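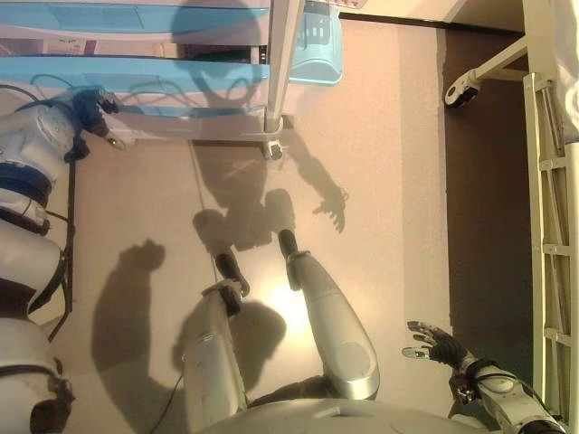 Lakance Reports First-Year Results From Ward Support Trial

May 8, 2026

Lakance, the regional center for care technology, has published the results of the first year of its trial of humanoid robots in routine ward chores. The report concludes that the machines can complete a number of simple tasks without help, but that they are not yet ready to take over any part of a working shift.

The trial is being carried out in a practice room at the Favham site, which is furnished with hospital beds, supply carts and bedside equipment of the kind in daily use on the wards. No patients are involved. The robots were prepared for the work by the engineering firm Ramanauskas, and the task list was drawn up with nursing assistants and housekeeping staff, who were asked which chores took them away from patients most often.

Five chores were selected: moving a supply cart to the bedside, restocking its drawers, collecting used linen, straightening a blanket and picking up items dropped on the floor. Over the year the robots made 400 attempts at restocking and 600 attempts at the other four chores combined.

Restocking produced the best results. Of the 400 attempts, 377 ended with the right item in the right drawer and the drawer fully closed. Most of the remaining attempts failed at the last step, when a drawer was pushed at an angle and stopped short. Packages with a stiff outer wrapper were handled well. Soft packages, such as gauze and disposable gloves, were dropped more often.

Work with bedding was much weaker. The robots could take hold of a blanket and pull it toward the head of the bed, but they seldom left it flat, and staff judged that nearly every bed would have needed to be done again by hand. The report notes that fabric changes shape each time it is touched, and that present control software has difficulty planning more than one or two movements ahead.

Moving a cart fell between the two. On a clear floor the task was completed reliably. With a second machine or a member of staff close by, the robots slowed down or stopped and waited, sometimes for longer than the chore itself should have taken. Cables on the floor and deep shadows under strong lighting also caused stops.

Speed remains the main obstacle. A nursing assistant restocks a cart in a few minutes. The robots needed 40 minutes on average for the same work, including pauses. Lakance considers this acceptable for night hours, when storerooms are quiet, but too slow for daytime use. An employee was present during every run and could halt the machines at any time – a requirement that will stay in place for the rest of the trial.

The center states that no staff positions are affected by the trial and that none of the chores under study involve lifting, washing or otherwise touching patients. Any proposal to extend the work in that direction would require a separate review.

The second phase begins in August. It will concentrate on restocking and cart movement, with two robots sharing one room. Bedding will be set aside for the time being. A revised hand control program, named Lesix, will be introduced at the same time and is intended to improve the grip on soft packaging and the closing of drawers.

The full report is available on request from the Lakance information office. Care facilities that wish to observe the second phase at Favham may register with the same office. Places are limited and will be assigned in order of registration.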